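Ashby Community Theater
Minutes of the June planning meeting

Started at 7:10, a little behind because the side door was locked and half of us were waiting at it.

Present: Kelly Tapley (chair), Lerato Cele, Tamsin Tomoana, Hamish Mahuika (minutes)
Apologies: Beverley Tawhiri, who sent notes on costumes by email

1. Last meeting
Minutes accepted with one fix: the spring show ran for 4 nights, and I had written five. Sorry, all.

2. Spring show wrap-up
What a run! Kelly read out the final figures. We took in $3,000 at the door and sold 200 raffle tickets on top of that, our best raffle yet. Lerato said the second night was the loudest laugh she has ever heard in that hall, and everyone who was there agreed. The lighting board held up beautifully. Thank-you cards still need to go to the band and to the bakery on Mill Street. Tamsin has the cards.

3. Fall play
Three scripts were read over the past month. "The Lodger at Number Nine" won easily - great parts for older actors, one set, and a second act that had Kelly reading until two in the morning. Lerato would love to direct and we would love her to. Agreed with cheers.
Auditions will be held in the hall over two evenings, dates to come once the bookings sheet is back. Nobody needs to prepare a speech, just come and read. Hamish to write the notice for the library board and the school newsletter.

4. Costumes and dressing room
Beverley's notes were read out. She has been through all 27 boxes in the loft and has a full list of what fits whom, which is a heroic piece of work. The gray wool coats have moth holes and she wants to patch them over the summer. Agreed. The dressing room gets very crowded before curtain, so each mirror will get its own spot for brushes and combs, and wigs will move to the tall shelf. Tamsin offered to paint the shelf first. Color left to her, though green got a lot of votes.
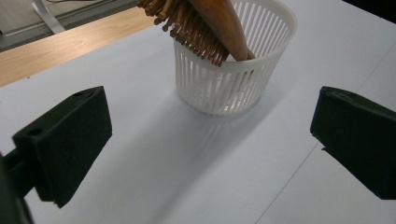 5. Set building
The staircase from the spring show can be cut down and used again. Hamish measured it and it will fit the new set with one step taken off. We need more screws, two sheets of plywood and someone with a truck. Kelly will ask her brother.

6. Any other business
Lerato asked if we could run a play-reading night for teenagers. Very warm response. She will bring a plan next time.
The coffee urn is leaking again. Tamsin to look at the tap.

Closed at 8:50.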